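O que é uma carteira digital? (e por que ela não guarda moedas dentro)

Última atualização: julho 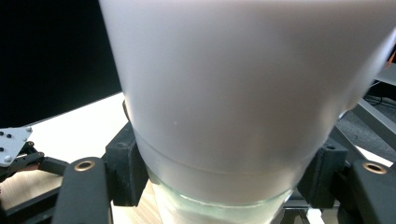

Primeiro, uma surpresa

Quando eu ouvi falar em carteira de criptomoedas pela primeira vez, imaginei uma carteira de couro cheia de moedinhas brilhantes. Errei feio! Uma carteira digital é um programa (ou um aparelhinho parecido com um pen drive) que guarda senhas muito, muito compridas. As moedas mesmo não ficam lá dentro. Elas são anotações num caderno gigante que milhares de computadores copiam ao mesmo tempo. Esse caderno se chama blockchain, que em inglês quer dizer "corrente de blocos".

O caderno que todo mundo copia

Pense na sua sala de aula. Imagine que a turma inventou uma moeda chamada Caputo, e que cada aluno tem um caderno igualzinho ao dos outros. Se eu te dou 14 Caputos, grito bem alto: "Dei 14 Caputos!", e todo mundo anota na mesma linha. Se amanhã eu disser que não te dei nada, a turma inteira abre o caderno e mostra a linha. Fica difícil mentir, né?

E se eu tiver só 99 Caputos e quiser gastar 187? A turma olha as páginas antigas, faz a conta e não deixa. Na blockchain quem faz essa conferência são os computadores, e eles fazem isso o dia inteiro, até de madrugada, enquanto você dorme.

As duas chaves

Agora vem a parte de que eu mais gosto! Toda carteira trabalha com duas chaves, que são códigos cheios de letras e números.

A chave pública ajuda a formar o seu endereço. É como o endereço de casa: quem quer mandar uma carta precisa saber. O endereço você pode passar para quem vai te enviar moedas.

A chave privada é a que abre a porta. Com ela você assina os envios, quer dizer, prova que foi você quem mandou. Essa não se conta para ninguém. Nem para o melhor amigo, nem para aquele personagem simpático do jogo que promete moedas de graça (principalmente para ele!).

Como decorar uma chave enorme é quase impossível, muitas carteiras dão uma lista de palavras comuns, do tipo "gato", "janela", "limão". Quem tem a lista, na ordem certa, consegue abrir a carteira de novo em outro aparelho. Os adultos costumam escrever essas palavras num papel e guardar muito bem guardado.

Carteira quente e carteira fria

Não tem nada a ver com geladeira, juro. Carteira quente é a que fica ligada na internet, como um aplicativo no celular. É prática, mas um ladrão digital pode tentar entrar de longe. Carteira fria é a que fica desligada da internet quase o tempo todo. Dá mais trabalho para usar e é mais difícil de roubar a distância.

Eu explico assim para os meus sobrinhos: a quente é o dinheiro do lanche no bolso, e a fria é o cofrinho lá no alto do armário.

E se eu perder a chave?

Aí complica. No banco, a gente fala com alguém e pede uma senha nova. Numa carteira em que só você tem a chave, não existe esse alguém. Se a chave e a lista de palavras sumirem, as moedas continuam anotadas no caderno, só que ninguém consegue mexer nelas. Se você tinha 44, o caderno vai continuar dizendo 44, paradinhas.

Para brincar em casa

Chame a família, dê um caderno para cada um e inventem uma moeda de papel (a nossa se chamou Nosgate, ideia do caçula). Toda vez que alguém pagar alguma coisa, todos anotam. Depois uma pessoa muda uma linha escondido e os outros tentam descobrir qual foi.

Ah, e criptomoeda de verdade é assunto para resolver com os adultos da casa, porque o preço sobe e desce muito e dá para perder dinheiro. O caderno de papel já rende uma tarde bem divertida!

© Virnari para Crianças | Fale com a gente | Voltar ao topo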